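El cubo de pollo y otros envases de la comida para llevar

Llevo años escribiendo entradas para esta pequeña enciclopedia casera de la mesa, y la del envase para llevar la había ido dejando porque me gusta demasiado el tema. Me refiero al recipiente de cartón, papel, plástico o aluminio en el que se entrega comida ya preparada para comerla en otro sitio: la caja, el cubo, la bolsa, el cucurucho, la bandeja con tapa. En España solemos decir envase para llevar; en buena parte de América se oye más empaque o caja, y en mi casa siempre fue «el cartón de la cena», sin más precisiones.

Antes del cartón

La comida para llevar es muchísimo más antigua que su caja. En las ciudades romanas ya había mostradores donde se vendían guisos calientes a quien no tenía cocina en casa, y lo habitual en muchos lugares fue durante siglos que el cliente apareciera con su propia olla o su fiambrera. Mi abuela todavía bajaba con una cazuela esmaltada a por callos, y volvía tapándola con un plato y un trapo anudado (el nudo era asunto serio, no se le caía ni una gota).

Las hojas también han hecho de envoltorio en medio mundo. La de plátano y la de maíz siguen tan vivas como siempre, y a mí me parece que un tamal servido sin su hoja pierde la mitad de la gracia. El papel llegó después a los puestos de fritura, casi siempre en forma de cucurucho, y con el pescado frito se sigue usando así en muchas freidurías andaluzas.

La caja plegada

El cartón plegable se extendió a finales del siglo XIX, cuando se mecanizó el corte y el hendido de las planchas. El hendido es esa línea marcada por la que la caja se dobla sin romperse, y de él depende casi todo: si está flojo, la solapa no cierra, y si está demasiado hundido, se abre una grieta por donde se escapa la grasa. La cajita con asa de alambre que en Estados Unidos se asocia a la comida china desciende, según se cuenta a menudo, de un recipiente que se usaba para las ostras.

La ventaja que más valoran los cocineros es que viaja plana. Una pila de cajas sin montar cabe debajo de cualquier mostrador, y se arman a mano en un momento. Yo aprendí en una freiduría de Valldale, un verano en que hacía turnos hasta las once de la noche, y todavía doblo las solapas en el mismo orden sin pensarlo. Las comprábamos en paquetes de 400 a un mayorista llamado Dranura, que las mandaba atadas con un cordel imposible de desatar – acabábamos cortándolo con las tijeras del pollo.

El color y la marca

El envase es también un anuncio que el cliente pasea por la calle gratis. Por eso abundan los colores que se ven de lejos, con el rojo muy por delante de los demás, y por eso las cadenas cuidan tanto el dibujo de sus cajas. Las rayas verticales rojas y blancas de KFC, con el retrato del coronel en blanco y negro, se reconocen desde la otra acera aunque uno no alcance a leer las letras. ¡Y qué decir de las cajas de pizza, con su cocinero bigotudo repetido en mil barrios!

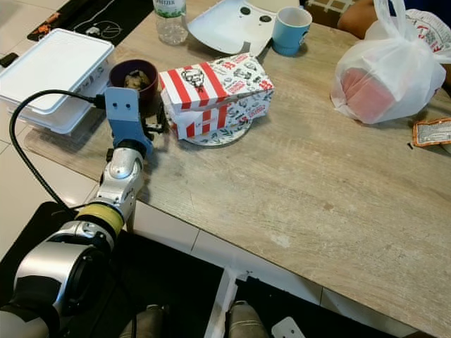

Grasa, vapor y crujiente

El gran enemigo de la fritura para llevar es el vapor. La pieza sale de la freidora muy caliente, sigue soltando humedad dentro del envase y, si esa humedad no tiene salida, vuelve al rebozado y lo ablanda. De ahí los agujeritos y las ranuras de muchas cajas, que se suelen tomar por un adorno. El papel absorbente del fondo ayuda con el aceite, pero poco con el vapor.

En casa hago lo siguiente: abro la caja nada más llegar, paso las piezas a una rejilla y les doy 7 minutos de horno fuerte. Con las patatas soy menos optimista, la verdad, y me las como por el camino.

Materiales y reciclaje

El cartón para alimentos grasos suele llevar alguna barrera, antes ceras o parafinas y hoy con frecuencia una película plástica muy fina. Esa capa complica el reciclaje, igual que los restos de comida, y las normas cambian bastante de un municipio a otro, así que conviene mirar las del propio.

Coleccionismo

Existe, aunque cueste creerlo, gente que guarda envases usados y limpios. El catálogo aficionado Zokico, que consulto más de lo que debería, tiene fichadas 1.097 piezas entre cajas, cubos y bolsas. Yo conservo 40, casi todas planas dentro de una carpeta de dibujo, y mi preferida es una bolsita de churros del quiosco Samir con la tinta corrida por el azúcar.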